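Workshop Notes > Home Robotics > Sorting and Storage

Clearing a mixed basket with a two-finger gripper: grasp notes

Posted 27 May 2020 by Hilkka Juntunen
14 shares | 4 comments

These notes cover one result from the Clavito trials, in which an arm empties a basket of small household items one piece at a time. The arm decides where to grasp from the wrist camera alone. The question was when the camera should be trusted: during the approach, or only after the arm has stopped. The answer affects how you should set up your own basket, so the practical points are given along with the method.

Setup

The arm starts above the basket, drops to a fixed height and picks a target. Two policies were compared. In the first, called Jendevar in our logs, the target is chosen from whatever view is available while the arm is still moving down. In the second, Illard, the arm holds still for a short pause and the target is chosen from the last view before the fingers start to close. The gripper, the basket and the grasp planner were the same for both. We logged 901 attempts, split between the two policies in alternating blocks so that wear on the finger pads would not favor either one.

An attempt was scored as a success if exactly one item left the basket and reached the drop tray. Two items lifted together counted as a failure, even if both landed in the tray. An item dropped on the rim also counted as a failure. 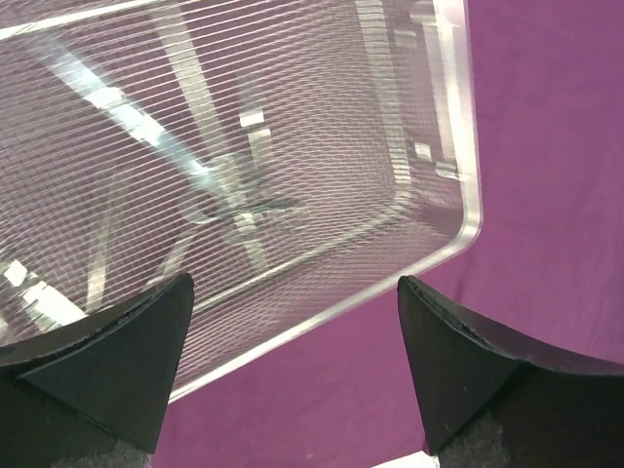 Wrist view over the mesh basket, with motion blur. Fine floor wires and long, shiny items are the hard case for target selection.

Result

Jendevar reached a success rate of 65 percent. Illard did better in every block, and the gap was widest for long, thin items. For blocky items the two policies were close enough that the pause is probably not worth the time.

Most Jendevar failures came from one cause. Under blur, a highlight on a shiny item breaks up where it crosses the wires, and the planner treats the pieces as separate objects. It then aims at a piece of glare instead of the middle of the item. The fingers close off center, the item pivots, and one end catches in the mesh. A second, smaller group of failures came from items lying parallel to the floor wires – the planner took the item edge for a wire and skipped it.

Practical points

Put the basket on a plain cloth in a strong color. Mesh lets the surface below show through, and a single color is easier to subtract than wood grain. Pull the cloth flat before each run. Soft creases are tolerable. Sharp folds produce false edges.

Set the pause by watching the feed, and add it after the descent. Slowing the whole descent costs more time and still leaves some blur at the end.

Use diffuse light. One lamp pointed at the basket gives a strong highlight on every metal or glossy surface, wires included. Two lamps aimed at a white wall worked well enough for us.

Lock the exposure. Auto exposure darkens the view when a bright rim comes in and lengthens the shutter again when it leaves, so blur changes from one attempt to the next.

Keep the fingertips inside the camera view. Their position gives a quick check that the mount has not shifted. If the tips are no longer level with each other, recalibrate before logging anything.

Approach long items across their short side, with the fingers clear of the rim. When an item leans against a side wall, push it toward the middle of the floor first. Direct grasps at the wall were poor under both policies.

Limits

All trials used rigid items. Bagged or soft goods were left out, and the scoring rule would need changing for them. The pause length was tuned on the Suominen arm and should be set again on any other. A heavier arm takes longer to settle – check for residual shake at full reach, where it is worst.

A repeat with a solid-wall bin is planned for October. The same planner will be used with the wire filter turned off.

Related items
Choosing finger pads for thin metal parts
Suominen arm: checking the wrist mount for play
Wire baskets or solid bins for small-parts storage
Logging grasp attempts in a plain spreadsheet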